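Print this page | E-mail this page
12 comments | 4 shares

Floltness Kitchens, Sivham site - walk-through checklist, staff kitchen and side hall

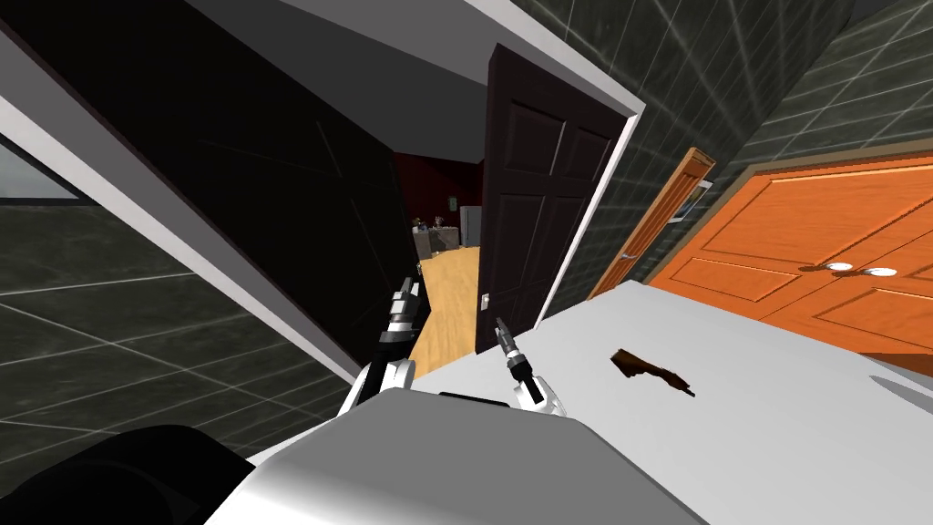 Checked by Thiện Ninh, October 4, 2026. Second walk-through since the refit, last one was September and half of it never got signed. Going by the Ollik sheet again, skipped the parts for gas as there is none on this floor. Main worry this time is clutter near the doorways and stuff left on worktops. White countertop is the usual culprit - small brown strip lying on it, bit of wood or similar, pointed at one end. Marked under item 4. Rest is below in the order I walked it.

1. DOORS AND WAY OUT
Side hall door opens fully - OK
Closer on side hall door - slow, then slams. FIX
Exit sign lit - OK
Floor mat flat - NO. Corner curls up. Tape is not a fix, replace it.
Comment: delivery boxes in the side hall again. Moved them myself. Second time.

2. FIRE
Extinguisher on bracket, pin in - OK
Tag in date - OK
Blanket - in drawer, should be on wall. Hook is there, use it.
Smoke alarm test - OK, loud
Comment: serial on the tag ends 1808, my old sheet says something else. Somebody swapped units and didnt write it down. Need to know where the other one went.

3. ELECTRICAL
Outlets by sink trip when tested - OK
Kettle cord - OK
Toaster cord - scorched near plug. TAKEN OUT, in my office, do not come get it
Extension leads - one behind fridge. Not allowed. Fridge goes straight to wall.
Panel door clear, 30 inches in front - NO, mop bucket
Comment: labels in the panel still say "spare" for breakers that are clearly not spare. Ask Khương to trace them before the next check.

4. WORKTOPS AND STORAGE
Surfaces clear at end of shift - NO, see top
Sharp or splintery bits picked up - NO
Edge trim tight all along - OK, pushed on all of it
Heavy items below shoulder height - mostly. Stock pot is up top, bring it down.
Knives in block - OK
Comment: wipe down means pick up first, then wipe. Whatever it is goes in the bin or back where it came from, dont push it to the back.

5. FLOORS AND WATER
Drain runs - OK, slow
Leak under sink - small drip at the trap, towel underneath. FIX this week
Wet floor sign available - found it eventually, behind the freezer
Hot tap not scalding - OK
Comment: towel was soaked so it has been dripping a while. Please report these.

6. FIRST AID
Box on wall - OK
Contents full - NO. Burn gel missing, bandaids nearly out
Eye wash in date - OK
List of first aiders - two names on it have left

TO DO
Door closer and mat - Khương
Sink trap - Khương
Burn gel, bandaids, new list - Thiện Trịnh
Blanket on hook - whoever reads this first
Extension lead out - me

Up to $3,000 left in the repair budget so the closer and the trap can go ahead, no need to ask. Mat comes out of supplies. Recheck in 5 days for the FIX items only, evrything else waits for the next full round.

Signed: T. Ninh
Copy to: Thiện Trịnh, Khương

Print this page | E-mail this page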